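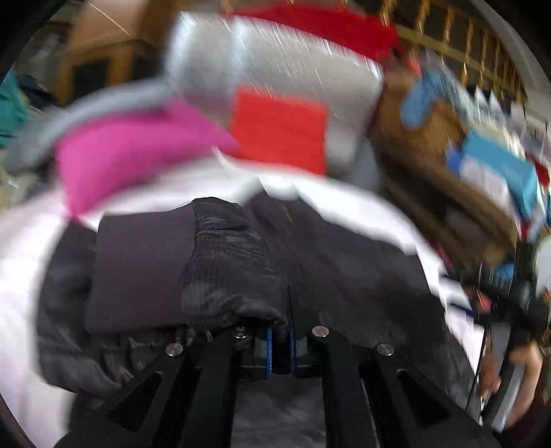 Flanari Ribbed Panel Jacket - Charcoal Black

The Flanari is a dark everyday layer from Flurham. It goes over a T-shirt in April and under a heavier coat in winter. The cut is easy through the body, with room at the shoulders for a sweater.

Smooth cloth is used on the larger panels and fine ribbing where the jacket needs some give. All parts are dyed to match, but the smooth panels can look a little purple in certain light. This is normal for the color and is not a fault.

Details

Color: charcoal black
Item number: 631
Weight, size medium: 800 grams
Sizes: XS to XXL
Length at center back, size medium: 67 cm

Fit

The Flanari runs true to size. If you are between sizes, take the larger one for layering. Sleeves are the same length as on the Jibrin jacket, so if you own that one, order the same size again.

Care

Machine wash cold, inside out, with dark colors. Close all fasteners first. Do not bleach. Hang to dry - the ribbing can lose its stretch in a hot dryer. Iron the smooth panels on low if needed and leave the ribbed parts alone.

Folding and storage

Lay the jacket face down on a clean, flat surface. Fold the sleeves in across the back, then bring the hem up to the collar. It can also be kept on a wide hanger.

Shipping and returns

Ships from our Clivstead warehouse. Orders placed before 9 a.m. go out the same day. Unworn jackets can be returned with the tags on.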